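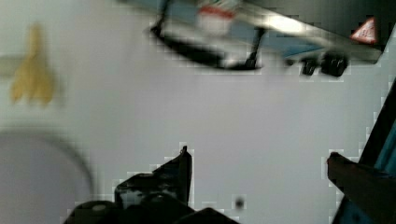 Bringing a Pale Tabletop Back to Bright

By Hamish Prendergast
Filed under: Tables and Counters
13 comments

I love a pale table. Gray-white is my favorite of the lot, because it makes everything you set on it look cheerful, and a bit of yellow on a top like that can lift a whole room. The price you pay is that every dark speck shows, and so does every ring and every gray smear where a sleeve has been rubbing for months. The good news is that the whole job takes less than an hour, most of it is pleasant, and the difference when you step back is wonderful!

I wrote the first version of these steps in June, after we moved our old Ekano table into the brightest spot in the house and I finally saw the state of it. I've changed the order a little and added the part about sticky residue, which people kept asking me for.

These steps are for sealed tops: laminate, melamine, painted and varnished wood, solid plastic. Bare wood and natural stone need their own treatment, so please don't follow along if you have one of those.

What You'll Need

Two microfiber cloths, one for washing and one for drying
A soft dry brush (a clean paintbrush is perfect)
A bowl of warm water with a small squirt of dish soap
A second bowl of plain warm water
Baking soda
A little cooking oil
An old plastic card
A cotton swab or two
A tray or shallow box for whatever lives on the table

Step 1. Move things off by type

Put your tray on a chair next to the table and start lifting. Small things go in the tray. Fruit goes to the kitchen. Anything with a cap gets its cap tightened before it goes anywhere, and you can guess how I learned that one.

Big round things, like bowls and pots, should be lifted straight up instead of dragged. One grain of sand under a heavy bowl will leave a curved scratch, and on a pale glossy top you'll see that scratch every time the light comes in low.

Step 2. Brush before you wet anything

This is the step I used to skip, and it made more difference than any cleaner I've bought. Take the dry brush and sweep the whole surface toward you with light strokes, catching the crumbs and grit in your hand or a dustpan. Work from the back edge to the front. Get into the seam if your table has a leaf.

You'll find some specks that don't move. Leave those alone for now and don't pick at them with a fingernail.

Step 3. Wash in strips

Dip the cloth in the soapy water and wring it out hard. It should feel damp, with no drips at all. Fold it in half and in half again, so you have a nice thick pad and plenty of clean faces to turn to.

Start at the far left corner and pull the cloth toward you in a straight line. Lift, move over by a hand's width and pull again. Overlap the strips a little. When the face of the cloth looks gray, turn it over to a fresh one. On a dirty table you may be rinsing the cloth after every second strip, and seeing that water go cloudy is oddly thrilling.

Circles feel more thorough, I know. They mostly push the dirt around, and they leave swirls you can see from the doorway.

Step 4. Go after the specks

Now come back to the ones that stayed put. Lay the damp cloth over each speck, wait 2 minutes, and wipe. Most of them will simply let go. For the stubborn ones, hold the plastic card nearly flat and slide it under the edge.

A speck that still won't budge might be a chip in the surface with dirt packed into it. Run a fingertip across it. If you feel a dip, use a cotton swab and soapy water to clean out what you can, and then stop. A chip can be filled later, but scrubbing will make it bigger.

Step 5. Rings, dye and yellow marks

Pale tops pick up color from all sorts of places: tea, turmeric, newspaper ink, the printed side of a grocery bag, a damp toy left overnight. Mix baking soda with a few drops of water until you have a soft paste, something like cake frosting. Dab it on the mark with a finger and leave it for ten minutes. Go and make yourself a coffee (with a coaster!).

Wipe the paste away with a wet cloth and very little pressure. Baking soda is gentle but it's still gritty, so on a high-gloss finish try it somewhere hidden before you use it in the middle. Two rounds are usually enough for tea. Turmeric takes patience, and a sunny window helps it along over the next few days.

Step 6. Sticky residue

Label glue and old tape come off beautifully with cooking oil. Rub in one drop, give it five minutes, push the softened glue off with the card, and wash the patch twice with soapy water. Don't cut the second wash short. Any oil that stays behind will catch dust, and you'll have a gray patch in the shape of your thumb by the weekend.

Step 7. Rinse and dry

Use the plain water now, with a freshly rinsed cloth, and follow the same strips as before. Then dry right away with the second cloth. Streaks on a light table are nearly always leftover soap, so if you see some, go over it again with plain water and buff.

Crouch down and look across the top toward a window. Anything you missed will show up immediately. I do this every time and I always find a patch near the back edge.

Step 8. Do the edges and the underside lip

Run the cloth along all the edges and then curl your fingers under the lip. Everybody grabs a table there when they pull up a chair, and it gets grubby in a way you feel before you see. While you're down there, check the screws on the legs and give any loose ones a quarter turn.

Putting Things Back

Wipe the bottom of each item before it goes back on the table. Bowls especially! I stick small felt pads under anything heavy, and I check them when I clean because they collect grit.

Try leaving a few things off for a day. I put ours back one at a time as we needed them, and half the tray ended up in a drawer. The fruit came back first, naturally. Bananas look terrific on a pale table, though I'd keep them on a plate, as a ripe one leaves a sticky brown mark that sets overnight.

Keeping It Bright

A quick brush in the evening and a damp wipe every couple of days will hold it for a long time. I do the full set of steps once a season. Skip bleach, scouring powder and melamine sponges on anything shiny. The sponges are great at lifting marks, but they work like very fine sandpaper and the glossy spots slowly go dull.

Wash your microfiber cloths without fabric softener and let them air dry. Softened cloths smear.

From the Comments

Does the oil trick work on painted wood? Yes, if the paint is fully cured. Give a fresh coat a month first.

My top has gone yellow all over. That's usually sun or age in the finish itself, and washing won't shift it. Clean it anyway, since some of what looks like yellowing can be kitchen grease, and then decide whether you'd like to repaint.

Can I use window cleaner? I'd keep it away from painted and varnished tops. Soap and water has done everything I've needed on mine.

Next up: filling small chips in a white tabletop, with the color-matching method I've been testing on our poor old hallway shelf.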